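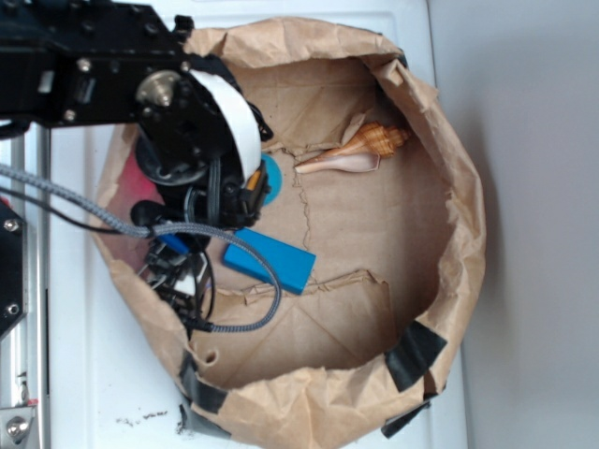
Tempo de leitura: 2 minutos

Deixei de trazer sacos de plástico para casa em maio do ano passado. A regra era simples: compras só em saco de papel ou no saco de pano, e tudo o que entrasse tinha de servir pelo menos duas vezes.

O saco de pano é fácil, quando me lembro dele. Esqueço-me muito. A mercearia Gebru cobra 40 cêntimos por cada saco de papel, e ao fim de uns meses tinha uma pilha deles entre o frigorífico e a parede.

Comecei por usá-los para guardar batatas e cebolas. Dobro a borda para fora três ou quatro vezes, até o saco ficar baixo e aguentar-se aberto. As batatas duram mais do que no plástico, onde grelavam depressa. As cebolas ficam noutro saco, longe delas.
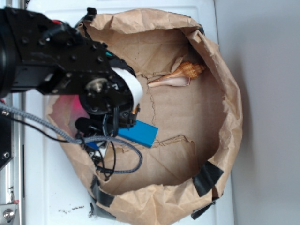
Para o lixo orgânico correu pior. O papel molha, o fundo cede e fica tudo no chão da cozinha. A Jovita Tapia, minha vizinha de baixo, põe uma folha de jornal dobrada no fundo e esvazia todos os dias. Experimentei e resulta, menos com borras de café.

Os sacos com asas coladas rasgam primeiro pelas asas. Os da Cadari, a padaria, não têm asas e são os que uso para o pão congelado. Os muito gordurosos vão para o lixo comum, porque aqui não os aceitam no papelão.

Ainda não resolvi o problema do peixe. Levo uma caixa de casa, mas nem sempre a querem encher.

Comentários (3)

Shona MacKinnon
Eu forro a gaveta dos legumes com eles, abertos ao meio. Troco uma vez por mês.

Mebrat Dinsa
Na minha peixaria pesam a caixa primeiro e descontam. Vale a pena perguntar.

Nuria Shiferaw
As borras de café deixo secar num prato antes de deitar fora.

Artigos recentes
Sabão em barra para a loiça
O que fazer às caixas de ovos
Um armário com menos frascos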